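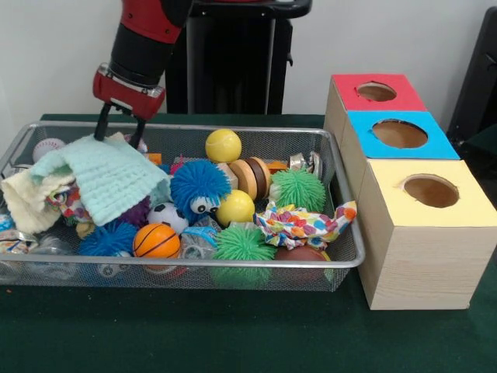 *Baseball, tennis ball and wooden ring toy, all in one wire basket.*

# Grandparents wanted: the Dorero Family Play Diaries

Do you look after a grandchild while the parents are at work? Maybe you have one little boy on your hip from breakfast until his mother gets home, or maybe it's a whole noisy carload after school (we've heard from a few of you already, and we could hear the carload in the background!). Either way, we'd love for you to join us in keeping a diary of what children and grandparents play at together.

The Play Diaries started at the Dorero Neighborhood Center as a small thing, a notebook left out on the counter next to the coffee urn where people could write down the games their grandchildren made up. It filled up quicker than we expected. There were games with rules that took a full page, and a long-running one about a bus that only stopped for dogs, and a recipe for pretend soup that somebody else had gone and added to in pencil. We typed it all up, and when we read it through we wanted a great deal more of it. So now we're doing it properly, with our friends at the Gellen Library, who will be keeping the finished collection on their local history shelves.

## Who we're looking for

You can take part if you:

- are a grandparent, a great-grandparent, or an older relative or family friend who fills that place in a child's life
- spend time with a child under eight in most weeks
- live in Dorero or Gellen, or near enough to come in to see us now and then
- are happy to write a little, or to talk while one of us writes

Spelling doesn't matter and neither does handwriting. You're welcome to keep your diary in whatever language you and the child use at home, and if you slip back and forth between two of them in the middle of a sentence, please leave it that way on the page. We'll find a reader.

We have plenty of diaries from people with babies and toddlers and would be especially glad to hear from anyone minding a six- or seven-year-old. Grandfathers have been a bit shy so far, too. Come on in, we have cookies.

## What you'd be doing

The diary runs for 3 months. We'd ask you to write in it once or twice a week, whenever there's something to put down. A good entry might tell us what you played, who decided on it, what you used, and how it fell apart (they nearly all fall apart, usually over whose turn it is). Some people write two lines and some write until the pen gives out, and we like both kinds. A week where everyone had a cold and watched television is a perfectly good week to write about.

You don't need to buy anything. Saucepans, couch cushions, old scarves, a ball, the box the heater came in: that's just what we want to hear about. We're also very curious about games you remember from when you were small yourself and have passed along, and what the children did to them once they got hold of them.

There will be a get-together at the start, one in the middle, and a supper at the end in the Drolletti Room, upstairs at the center. There's an elevator at the parking lot end of the building. Children are welcome at all of them, and at the supper they can read out their own favorite entries if they feel like it. Last time one of them read the same entry twice and got a bigger hand for the second go.

## What you'd get

Each diary keeper receives a $400 thank-you payment, half when the diary starts and half when it's handed in. This comes out of the Shaikh Fund, which looks after family projects at the center. We'll also give you the notebook, a pen you can keep, and a printed copy of the collection when it's done. We can help with bus fare, so please ask, and please don't be embarrassed about asking.

## About privacy

We'll change the children's names and leave out your address, the name of the school and anything else you'd like left out. One of the child's parents will need to sign a short form along with you. You can read your typed pages before they go to the library, and you can take back any part of them up until that point, or all of them if you've had second thoughts. We don't need photographs of the children, so please keep those for your own album.

## How to join

Pick up a form at the front desk of the Dorero Neighborhood Center or at the Gellen Library, or call the center and ask for extension 1514. If you get the machine, leave your number slowly and let us know what part of the day suits you, since we know that nap time is sacred and we'd hate to be the ones who rang through it.

Please get your form back to us by October 9, 2024. If you're going to be a few days late because of a visit or a hospital appointment, just give us a call and we'll hold a notebook for you.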